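Software Engineer, Perception and Manipulation Planning
Novia Robotics, Clirasen Office 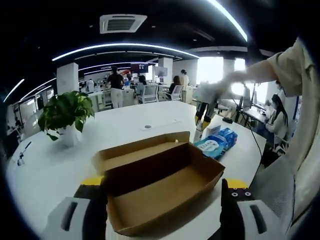 Careers / Software / Full-time

Novia invites applications for the position of Software Engineer in the Perception and Planning group. The group is part of the Software Division and is based at the Clirasen office. The position is permanent, subject to a standard probation period, and is open to applicants at the junior and intermediate levels.

About the group

The Perception and Planning group develops the software that allows two-finger grippers to handle ordinary packaging on tables and benches shared with people. Typical objects are cartons with open or folded lids, bottles, soft packs and bags. The group maintains the complete chain from wrist-camera input to gripper command. It also maintains the tools used to record handheld demonstrations, check them, and turn them into training sets.

The group currently has 13 members and reports to Dirk Dierckx, Head of Software. Work is divided between two teams. The perception team is responsible for calibration, camera pose tracking, segmentation and grasp-state estimation. The planning team is responsible for motion generation, contact handling and the runtime on which learned policies are executed. The successful applicant will be assigned to the perception team and will spend part of each week on code shared with the planning team.

Current work

The main project for the coming year is Grivard, the internal software stack for packaging tasks. Grivard takes in wide-angle video recorded at the gripper, recovers the path of the tool and the opening of the fingers, and produces action labels for policy training. The present release performs well on rigid cartons. Performance is weaker on boxes whose flaps move during the grasp, and on tables where plants, bottles and other everyday items stand close to the target. Improving these two areas is the first objective of the position.

A second line of work concerns the review of recordings. The group processes about 900 demonstrations per week. Each one passes through automated checks for tracking loss, dropped video and finger-width errors before it is accepted. A considerable share of the rejected material could be recovered with better tracking in rooms with bright windows, repeated ceiling lights and people moving in the background. The group wishes to bring the checking tools and the tracking code into a single package with a common set of tests.

Duties

The engineer will be expected to:

Develop and maintain the pose tracking module, including lens calibration for wide-angle cameras and recovery after loss of tracking.

Extend the finger-width estimator so that it remains reliable when a finger is partly hidden by the object being held.

Design metrics for flap and lid state and add them to the nightly evaluation, which at present runs on a fixed set of 1,000 recordings.

Work with the planning team on the timing between camera input and gripper command.

Write and review code, tests and documentation to the standard of the division.

Take part in the weekly error review, held on Thursday at 10:00 a.m.

The engineer will also spend time recording demonstrations. All members of the group do this on a rotating basis, including senior staff. Recording takes place at tables in the open-plan office and at the premises of Lambrechts, the packaging company with which Novia has a joint testing agreement. Travel to the Lambrechts site is by company vehicle and is counted as working time.

Required qualifications

A bachelor's degree in computer science, robotics, electrical engineering or a related field, or equivalent work experience.

Good working knowledge of C++ and Python on Linux.

Practical experience with at least one of the following: visual-inertial tracking, camera calibration, object segmentation, state estimation.

A sound understanding of rigid-body transforms and time synchronization between sensors.

Ability to write clear technical English.

Desired qualifications

Experience with training or deploying imitation learning policies is an advantage, as is experience with robot middleware, motion planning libraries or large video datasets. Applicants who have maintained a software tool used by people outside their own team are asked to mention this in their letter. Prior work with robot hardware is welcome but is not required. Training on the grippers and the recording procedure is given during the first month.

Conditions of employment

The position is full-time. Up to two days per week may be worked from home, except during recording rotations and site visits. Salary is set according to the division's pay scale and depends on experience; the scale is sent to every applicant invited to interview. Novia provides health coverage, a retirement plan, paid parental leave and a yearly allowance for courses and conferences. Relocation support is available to applicants who live outside the Clirasen area.

Application procedure

Applications should consist of a resume, a letter of no more than two pages, and one sample of code or technical writing for which the applicant was mainly responsible. Code under a confidentiality agreement should not be submitted. A short written description of the work may be sent in its place.

Applicants selected for the first stage will be invited to a video interview with two members of the perception team. The second stage takes place on site and includes a code review exercise, a discussion of a set of failed recordings, and a meeting with the Head of Software. No take-home assignment is given. All applicants will be informed of the outcome in writing, and those interviewed may request feedback.

Review of applications begins in February and continues until the position is filled. Questions about the technical content of the work should be addressed to Soon-im Ryu, Perception Team Lead. Questions about salary, relocation or work authorization should be addressed to the Personnel Office at Clirasen.

Novia is an equal opportunity employer. Applicants who require an adjustment at any stage of the procedure are asked to inform the Personnel Office when submitting their application.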